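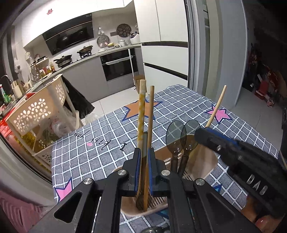
Print | E-mail

Tritside kitchens now feeding Drotari training set

August 2021

Tritside has moved its data gathering out of the lab and into people's homes. Chopsticks, spoons, whatever is on the table. The company says 2,691 recordings are in so far, all made by people working hand-held grippers, no robot arm needed at this stage.

The recordings go to Drotari, the learning system Tritside is building with software firm Voltau. Idea is simple enough. A person does a small household job with a gripper in each hand, the camera on the tool records it, and the system learns from the run later on.

"We wanted real tables with real clutter," said Vasilis Obradović, who heads the collection team. "Patterned cloths, pans on the stove, somebodys groceries. A clean bench teaches it very little."

Utensil holders are the current task. Thin sticks are hard going, Obradović said, as the fingers tend to close on two at once. Those runs are kept and labled seperately.

9 homes have signed up, with 4 more due to start before the end of the month. Each home gets 2 grippers and a short training visit.

Cledwyn Gough of Voltau said first tests on a working arm will follow once the utensil set is closed. No date given. Drawers and cups are next on the list.

Search this site Enter keywords Go

E-mail this story | Print this story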